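The letter from the surgery came in the same post as a catalogue for stairlifts, and I'd like to think that was chance. I was invited for my winter jabs: flu in one arm, Covid in the other, Sunday morning, Trerkdale village hall, please wear a loose sleeve.

I have lived in Trerkdale long enough to know that the hall seats 195, because it says so on a brass plate by the door, next to the date 1951. By ten to nine most of the 195 appeared to be standing outside it in the drizzle, comparing appointment times. Mine was 9.41. The man ahead of me had 9.15 and the woman behind had 8.30, and had gone home for her glasses.

Malou Lauritsen was on the door with a clipboard and the voice she uses for sheepdogs. Last December, she told me, they got through 2510 doses over the whole season, which is more than Celterton managed with a proper health centre and a car park. I have rarely seen anyone so pleased about Celterton.

You get three questions at the desk. Have you been ill this week, are you allergic to anything, which arm. I dithered over the last one and was told by Anjani Gunawan, who was doing the needles, that most people pick the arm they don't sleep on. Then she did both anyway – two jabs, two arms, that was the whole point – and I was sent to sit on a plastic chair for fifteen minutes in case I fell off it.

I didn't fall off it. I had a sore left arm by teatime and a night of feeling like a damp coat, and by the next afternoon I was well enough to complain about other things.
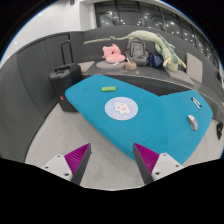
Can you have the flu jab if you've got a cold? A bit of a sniffle is usually fine, but if you're running a temperature or feel properly ill, ring up and move it to another day.

I did ring up myself, as it happens, to ask about my aunt, who missed hers with a chest infection. I was number 41 in the queue. They played me the same bit of pan pipes until it was nearly lunchtime, and then a very nice man called Khairul booked her in at Celterton. I haven't told Malou.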